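Robotics Club: Brick Sorting Moves Into Its Second Half

The robotics club at Lundley has been working on one problem since the start of term: get an arm to pick toy building bricks off a flat surface and drop each one in the container for its color. The club picked bricks because they are cheap, they don't break when dropped, and most of the members had a bucket of them at home already.

There are 17 members this year, more than last year, and they work in 3 teams. One team handles the gripper and the arm, one handles the camera, and one writes the program that decides which brick to go for next. Teams swap jobs at the end of February so that everyone gets time on the hardware. Members who missed the first swap should talk to their team lead before the next meeting.

The first few weeks went into the gripper. The early fingers were too smooth and the bricks slid out when the arm turned. The current set has padding, and the team spent two meetings adjusting how far the fingers open. Too narrow and they knock the brick away on the way down. Too wide and they hit the neighbors.

The camera team has had the harder time. The program looks for patches of color and then tries to work out which way each brick is turned, so the fingers can close on two flat sides. Bricks lying square to the arm are easy. Bricks at an angle are still picked up at the wrong corner fairly often. Shadows are the other trouble, especially next to the containers, where a dark area can be taken for part of a brick. Veins in the marble have also been read as edges, and the team now blurs each picture slightly before the program looks at it.

Work at the moment is on the large toddler-size bricks in red, yellow and light blue. Yellow bricks go in the yellow box and red bricks in the black container beside it. Blue bricks stay out on the marble until the other two colors sort reliably.
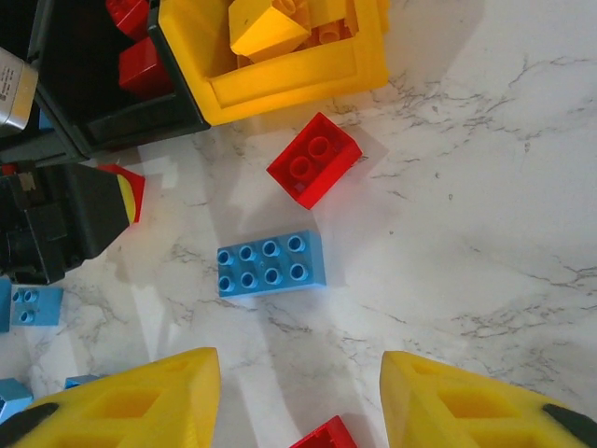 What Comes Next

The club is entering the sorting event at Utow in spring. Each team there gets a mixed set of bricks and 300 seconds to sort as many as it can. A brick in the wrong container costs a point, and a brick dropped off the table can't be put back. The arm has to run without anyone touching it once the clock starts.

Before then, the list of jobs is as follows. The arm needs to return to the same start position every time, which it does not do at present. The program needs a rule for bricks that are touching each other. Blue needs a container of its own, placed where the arm can reach it without passing over the others. The wiring along the arm also needs to be tied down properly, as it has come loose twice during runs.

Sindar has given the club a discount on spare motors, and Rathore is printing a second pair of gripper fingers in case the first pair cracks. Both sets will travel to Utow.

Meetings are after school in the science wing and finish at 5:30 p.m. New members can join at any point in the term and don't need to have done any programming. Bring a laptop if you have one. The club has 2 to lend, and they go to whoever asks first. Any large toddler-size bricks you no longer need can be left in the box by the door, in any color, as long as they are clean.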